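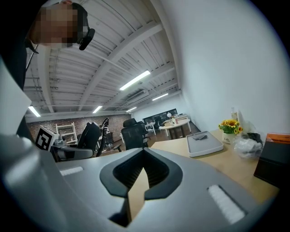

# 十二月工作间整理记录

本工作间自启用以来,家具多为分批添置,摆放缺乏统一考虑。本月对室内陈设进行了一次较为完整的梳理,现将处理经过、取舍依据及尚未解决的事项记录如下,供日后查阅,亦供有类似空间的读者参考。

## 一、空间的基本条件

工作间为开敞式,顶面为白色斜板,钢梁与管线均外露,远端保留了一面红褐色砖墙。当初选定此处,砖墙是重要原因之一。经过一段时间的使用,本人仍然认为砖墙不宜遮挡过多,因此凡是有背板的柜体,一律不再靠此墙放置。

地面为棕色木地板。木地板对椅轮和桌脚较为敏感,搬动家具时应两人抬起,不得拖行。此次整理之前,靠近入口处已有数道划痕,经用修补蜡处理后仍可辨认。修补蜡的颜色宁浅勿深,颜色过深时,在灯管直射下会显出一条暗线。

## 二、梯形置物架

砖墙前的白色木质梯形架予以保留。整理前曾考虑以Vorell的一款封闭式矮柜取代,该柜报价500欧元,容量确实较大,但深度超出预期,放入后会占去通道。梯形架层板较浅,放不下文件盒,然而浅层板也有约束作用:物品不能前后叠放,取用时不必翻找。

现行规定是,下层放置较重的物件,上层仅放轻物。架体以倚靠方式放置,脚部须加防滑垫。所用防滑垫购自Nogueira,厚度适中,颜色与地板接近。每次清扫后应检查垫片是否移位。

## 三、座椅与小桌

座椅沿用黑色网面办公椅,其中一把带有头枕,安排在白色小桌前,供需要久坐的人使用。网面椅的清洁往往被忽视,灰尘积于网孔之内,用湿布擦拭反而会将其压入。本人目前的做法是先以软毛刷由上至下刷过,再用吸尘器的细嘴处理椅背与坐垫的接缝,最后擦拭扶手。

小桌的用途此前界定不清,久而久之成为临时堆放处。自本月起,小桌只供书写与办公,离开时桌面应恢复整洁。包裹、外套及未拆封的物料不得置于其上。

## 四、圆桌与灯具

室内尽头的白色圆桌供短时会谈使用,桌上设一盏白色小台灯,另有少量小件。其上方墙面为一块深色大面板,在较暗的傍晚,整个角落容易显得沉闷,这盏台灯的作用即在于此。顶面灯管亮度充足,适合工作,但照在圆桌一侧时略显生硬。开会时可仅开台灯与远处灯管,效果较为平和。

友人Libor Ševčík曾建议将圆桌移至室内中央。经试摆,往来行走须绕行,两日后即恢复原位。圆桌直径虽小,周围所需的退椅空间却不小,购置之前应一并量取。

## 五、线缆

线缆是此次整理中耗时最多的部分。处理原则有以下几项:

- 凡横穿通道的线缆,改为沿墙走线;
- 螺旋线保留自然垂度,不作强行捆扎;
- 扎带一律使用可重复开合的织物扎带,不使用一次性塑料扎带;
- 插头端贴标签,注明所接设备。

标签采用Braneck的哑光标签纸,字迹不反光,蹲在桌下也能看清。第一批标签写得过于简略,仅有编号,后来须对照清单才能辨认,已全部重写。

## 六、空调与清洁安排

白色空调机位于高处,清洗滤网须使用人字梯。上述梯形架仅供置物,任何情况下不得攀爬,此点已向全体使用者说明。冬季制热期间,滤网每月清洗一次,晾干后方可装回。

其余清洁安排如下:

| 项目 | 频次 |
| --- | --- |
| 地面除尘 | 每日 |
| 桌面擦拭 | 每日 |
| 椅面刷洗 | 每两周 |
| 外露钢梁与管线除尘 | 每季度 |

外露管线的除尘最为费力,应安排在地面清扫之前进行。此次顺序有误,地面因此重复清扫了一遍。

## 七、费用及未尽事项

本次整理共支出523欧元,其中大部分用于理线材料、地板修补以及一把椅子的维修,未购置新家具。

尚待处理的事项有二。其一,大面白墙目前留空,是否悬挂吸音板仍在比较,Nisotell提供的样品共5种,颜色均偏冷,与砖墙不甚协调,已要求补寄暖色样品。其二,黑色网面椅的原装椅轮偏硬,拟更换为软质轮,所需尺寸尚待卖方确认。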